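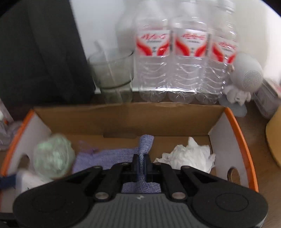 Ulla Strömberg asked, after reading our last report, why so much of the money goes to keeping one gripper in good condition, when the plan speaks mostly of the sorting work. She also wished to know if the fingers must be serviced as often as we wrote, or if this was only a cautious guess from the first weeks. I will try to answer both questions in this report, which covers the period up to 31 October 2020.

Progress report, Merel project
Work part 2: Set-up and care of the hand-held gripper

1. Where we are

The gripper is now in regular use at the Dika workshop. It is guided by hand over an open cardboard box, and the operator picks soft things out of it, such as knitted cloth and crumpled tissue. Soft things were chosen in the application and we have kept to this. They are difficult for the fingers, as they fold and slip, and a small fault in the mechanism shows itself much sooner with cloth than with a hard object.

In the period we recorded 3212 picks. Of these, 846 were made with the old finger settings and the rest after the adjustment in September, which I describe in section 2. We have not mixed the two groups in the tables, and I ask the reader not to add them together when comparing with the first report.

2. The adjustment in September

The fingers are built of parallel arms which turn on pivot pins. When the pins run freely, both sides close at the same speed and the cloth is taken in the middle. At the beginning of September the operators told me that the cloth was pulled to the left before it was lifted. I measured the two sides and found that the left one closed a little before the right one.

The reason was lint. Fine fibres from the knitted pieces had gone in beside the pins and had made a kind of felt there. It could not be blown out with air. We took the arms off, cleaned each pin with a dry brush and a wooden stick, and put everything back with new washers from Sial. The whole job took one working day, of which the larger part was spent on setting the two sides equal again. For this we close the fingers on a strip of paper and pull it gently. It should hold equally on both sides.

I must admit that the first setting was not good. I had tightened the pins too much and the fingers opened slowly. It was corrected the next morning.

3. Care from day to day

The routine is now as follows. Before the first pick of the day the operator opens and closes the gripper several times with nothing in it and listens. Then the pins are brushed. The box is checked also, for the fingers go down near to the walls, and a soft or bent wall disturbs the movement. On Fridays the paper test is made and the result written in the book.

No oil is used. In the summer we tried a light oil for a short time and it collected the fibres even faster.

To the second question of Ms Strömberg: the service interval in the last report was indeed a guess, and it was too short. We had written that the arms should come off every 319 picks. With daily brushing this is not needed. We now take them off only when the paper test fails, and since the adjustment it has failed once.

4. Costs

The washers and the brushes cost little. Most of the amount under "maintenance" is working time, and a good part of this belongs to the September repair. The spare set of fingers ordered from Fatell has been paid for but has not come yet. The supplier has moved the delivery two times. If it is moved again, we would like to have a set made locally, and for this I would need your agreement, as the price will be higher than in the budget.

We have not touched the reserve.

5. What remains

The finger mount in the middle, where the cloth is pinched, begins to show wear at the tip. It still holds well, but thin tissue is sometimes torn. I would like to try a softer covering there and compare it with the present one over the same number of picks. The covering should be one that can be changed without taking the arms off.

The written instructions for the operators are ready up to the paper test. The chapter on taking the arms apart is still in my handwriting and needs drawings. I plan to send both together with the next report, and the maintenance book can be copied for you before then if you wish to see it.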